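Folding for Small Drawers: Project Report
Textiles and Home Module, Novcombe College
22 August 2020

Why we chose this

Everyone in our group has one drawer that won't shut, and in every case the culprit turned out to be hoodies. They're brilliant to wear and dreadful to put away! T-shirts behave, jeans behave, but a hoodie has a hood, a zip, two long sleeves and usually a thick band at the bottom, and they all want to go in different directions. So when we were asked to pick an everyday household job and improve it, we knew straight away what ours would be.

We called the project Swai, after the sound a sleeve makes when you flick it across the bed (say it quickly and you'll hear it).

What we set out to do

We wanted a fold that anyone could learn in one evening, that needed no board or gadget, and that gave a bundle firm enough to stand on its edge in a drawer. We practised on beds, as that's where most people sort their clean washing. Over the project we logged 91 practice folds, with notes on what went wrong each time. Some of those notes are not very polite.

Laying out

The first thing we learned is that the layout matters far more than the folding. Our early tries were rushed and we kept trapping a crease inside, then wondering why the finished bundle leaned over. Now we do up the zip all the way before anything else, so the two halves of the front can't slide apart, and we lay the hoodie front up with the hood at the top. Then we smooth the body from the middle outwards. The sleeves come next, and they are the fiddly bit: a cuff can turn under or a whole sleeve can double back on itself while you are busy with the other one. Don't go any further until both are straight.

A white hoodie was lovely to learn on, as the zip and the seams running down the front make handy guide lines. On the pale teal flowered sheet the outline was easy to follow too. 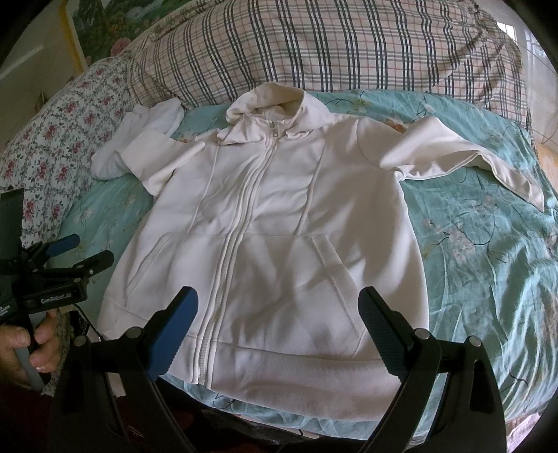 The fold

Bring each sleeve straight across the chest, one over the other. Fold in the sides so they meet near the zip, using the front seams to keep the two sides even. Tuck the hood down flat over the top. Fold up from the waistband in thirds, and finally push the roll into the hood and pull the hood round it. That last tuck is so satisfying!

Results

Our favourite test was the drop test, where we let the finished bundle fall 100 cm onto carpet. The first version burst open nearly every time. The hood-wrapped version held together far better, and a heavy fleece one weighing 552 g survived 2 drops in a row, to loud cheers.

We also tried the bundles in a Gronomby storage box and a Zumgate under-bed drawer. They stood up nicely in the box. The under-bed drawer was too shallow for thick hoodies, so those had to lie on their sides.

What we would change

We'd start with the sleeves much earlier in the project, and we'd try children's sizes, where the hood is large compared with the body. Pullover hoodies need their own method as well, and we're already arguing happily over what to do with the big front pocket. Our next round of folding is planned for March.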